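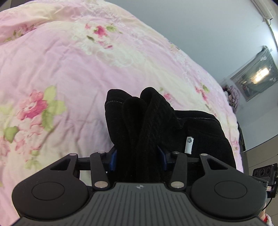
Notes from the spare room: a thread on letting out your Nan's house

Rhun Watkins
Monday, July 19, 2021

This site uses cookies to remember your preferences. Accept all / Manage settings

1/ Right, a few of you have asked how I'm getting on with Nan's old place in Clarndale, so I'm going to put it all in one thread and then leave you in peace for the evening. Kettle's on. This may go on a bit.

2/ For anyone new, she moved in with my aunt over in Beddoe back in March, and she's very happy there (better telly, she says, and a cat). The house has been sat empty, and the family agreed we'd let it to holiday people for a summer or two and see how we feel.

3/ First thing I learned is that you can't decorate a house you grew up visiting. I stood in the hall with a tin of white paint for most of a morning and then went home again. The wallpaper stays. So do the roses on the bed, and I'll hear no arguments!

4/ A lovely man called Iolo Landeg came out from Detside to look at the boiler. He was here most of the day, and the bill was £629, which made me sit down on the stairs. But there's hot water in the bathroom now without running the kitchen tap first, and those of you who stayed here as children will know what that means.

5/ Bedding. I had thought I'd buy everything new and plain, the way the big places do. Then I priced it up for 2 bedrooms with spares and it came to £194, and that was before pillows. So I've bought the sheets new and kept the old covers for on top. They wash well and they're heavier than anything you'd get now.

6/ Do wash it all in one go if you can, with the windows open and a bit of wind. I tried spreading it over a week of evenings after work and only ever had half a bed ready.

7/ We put it up for letting on a Friday night and had our first booking before I'd finished my tea. It's a couple from Bulby coming for the walking. They asked whether there was a good bath, so thank you again, Iolo.

8/ Their fortnight comes to £664, so the boiler's paid for with a little over for biscuits. I've promised Nan a share and she's told me to spend it on the gutters. She's right about the gutters.

9/ I did ring her to ask if she minded strangers in the house. She said she'd had strangers in it every August for years, they were called cousins. Then she wanted to know if I'd found the good teapot. I have not found the good teapot.

10/ So if any of the family has it, no questions asked, just leave it on the back step. Night all x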